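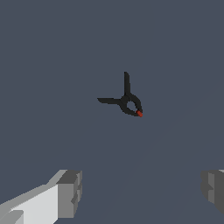 Checked by Renata Sosa, 25/05/2019
Grasp planner pre-run check, Lashari sim, clamp asset

1. Fingers open before approach: OK. Loads of room either side of the clamp, love it!

2. Arm clear of object at start pose: OK. 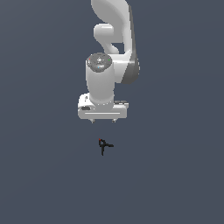 Item 2, gripper open above the clamp marker.

3. Force limit set to 90: OK, but Atif Mirani had 600 in his config (please pull before you run!).
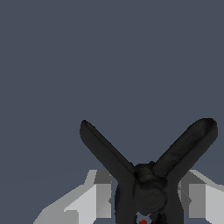 Also, the stop command took two tries from my terminal, so item 4 is a FAIL until Nazareno looks at the socket code.

5. Finger alignment at the jaws: OK, I'd still like a tighter pose check. 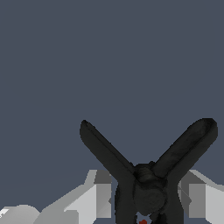

Item 5, fingers on either side of the jaws.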